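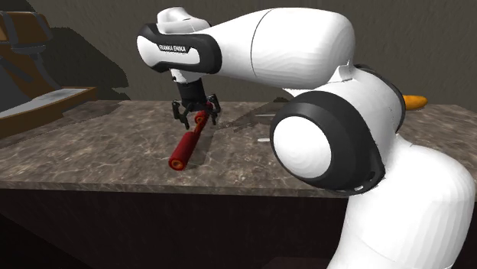

Lloyd Counter Cell - planning and ordering

The Lloyd Counter Cell is a package for labs that want one arm working at counter height on household objects. It comes from Gurkberg in two parts: a simulation license with kitchen scenes and an arm model, and a hardware bundle you can order later. Most buyers start with the simulation part and run it for a term or two before they commit to floor space.

The rendered view at the top of the page uses the Franka Emika arm model over the marble counter, with a red tube between the two fingers. Long, round items lying at an angle are a fair test of a parallel gripper, and we suggest using one when you compare cells.

What you get with the simulation license

Kitchen scenes with counters, cabinets and wall furniture
Arm and parallel gripper model
216 household objects, with mass and friction values you can edit
Scripts for resetting a scene and changing object poses
Email support for 12 months from activation

The license is priced per seat at $700 a year. A seat is one named user, and that user may install it on up to 3 machines. Site licenses are quoted separately. If you have seats from an older release they carry over, but the scene files need to be converted first. The converter is included and handles one folder at a time.

What you get with the hardware bundle

Steel base plate and counter-edge mount
Counter section on a lockable frame
Control cabinet with emergency stop
Cable set and strain relief kit
Starter box of physical objects matched to the simulated ones

The arm is not part of the bundle. Buy it through your usual supplier, or use one you already own. Send us the model and year before ordering so that we can drill the base plate to suit. Plates that have been drilled cannot be returned.

The bundle needs a deposit of $2,000, taken when the order is confirmed. The balance depends on counter length and surface, and is on your written quote. Freight is extra. Delivery to the Wistville and Astthorpe areas is by our own van and includes carrying the parts to the room, provided there is an elevator or a ground-floor entrance.

Choosing a counter surface

We supply laminate, sealed wood and stone. Laminate is the cheapest and is fine for most pick-and-place work. Stone is heavy and needs the reinforced frame, so have someone check the floor rating before you ask for it. Polished surfaces give reflections and soft shadows that can upset a vision system. Try the closest surface in simulation first, with the lights set the way your room will have them.

A plain dark cabinet front is standard. Other colors can be ordered at extra cost and add to the lead time.

Space and reach

Plan the room around the arm's full swing and not only the patch of counter it will work on. The elbow moves well out from the gripper during an ordinary reach, and shelves or wall units at the end of the counter can end up inside its path. Put those units in the simulated room at their real size and run your usual motions. It is much cheaper to find a collision there.

Leave walking room at the operator's side and keep the emergency stop where it can be reached from the keyboard. Guarding depends on your site rules. We can supply panels, but we do not carry out risk assessments.

What to put in the budget

Buyers often send us a figure that covers the arm and the bundle and nothing else. Please also allow for:

Simulation seats for every person who will write or test motions
A workstation with a suitable graphics card
Spare fingertips - these wear, and soft ones wear faster
Electrical work, if the room has no free circuit
Replacement objects
Yearly service on the arm, arranged with its supplier

Seats are an annual cost and should go on a different line from the one-time hardware purchase. Some funding offices treat them differently, so ask early.

Lead time

Simulation seats are activated by email once payment clears. Hardware orders are built in batches. The shop is closed for part of August, and orders confirmed just before the break go into the next batch after it.

Quotes

Write to Hanna Malinowski in the Gurkberg sales office with the number of seats, the arm you have or plan to buy, the counter length and the surface. A sketch of the room with door widths marked is useful and can be done by hand. Quotes for public institutions can be split over two budget years on request.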